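The Tray

Telma Vergara came back from the hospital in October with a list of things she was not supposed to lift. Her nephew Abelardo read it out loud at the kitchen door and then taped it inside the closet, where she would not have to look at it.

"Two weeks," he said.

"Three," she said. "You skipped a line."

He had moved her things while she was gone. The tea was over the stove now, and the sugar was in a jar she didn't know. She asked for the tray, the cream one with the raised rim, and said everything she used in a day should go on it. He asked what that was. She had to think.

A lemon. The red bottle. The tall box with the red sides. She told him the bottle should lie down, or she would knock it over reaching past it at night.
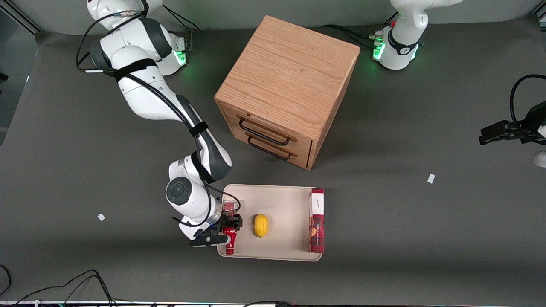
The little oak cabinet had come from her father's shop on Ondside Street. It had two drawers. In the top one she kept string, stamps and the pencil for the crossword. In the bottom one were the letters from Abelardo's mother, and 315 dollars in an envelope from the Bamura bank, which had closed.

"You should put that somewhere safe," Abelardo said.

"It's been in there 30 years."

He let it go. He had to be at work at 3, and he still hadn't eaten. She told him to cut the lemon and have some of the soup. He said the lemon was for her tray. She said there were other lemons in the world, and he could stop at the store on his way home.

He got the knife. She sat down and listened to him open the wrong drawer, then the right one.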